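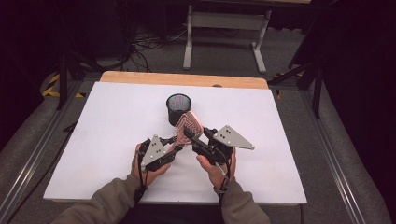 Circuitos flexibles: cambios en el almacenaje

A partir del 13 de mayo de 2024, los circuitos flexibles sueltos dejan de guardarse en cajones. Apilados se marcan, y en la última revisión Lihua Gu apartó 32 piezas con pliegues en la zona de las pistas. Las que estén en uso durante el turno irán de pie en los vasos negros de malla, uno por mesa, y al terminar volverán a su funda.

Pedimos que no se metan más de 3 circuitos en cada vaso y que no se mezclen con bolígrafos, pinzas ni destornilladores. La pieza se coge por el borde, sin apretar sobre las pistas, y se baja recta. Si roza con la malla, se saca y se vuelve a intentar.

Los vasos los ha suministrado Botell. Han llegado 43 y el resto del pedido, hasta completar los 67, se espera para octubre. Mientras tanto, las mesas del proyecto Gimov tienen preferencia.

Las piezas dobladas o con dudas se entregan a Vidar Wikström con la etiqueta puesta. Para pedir fundas hay que escribir a Dinesh Bhatt e indicar el número de mesa.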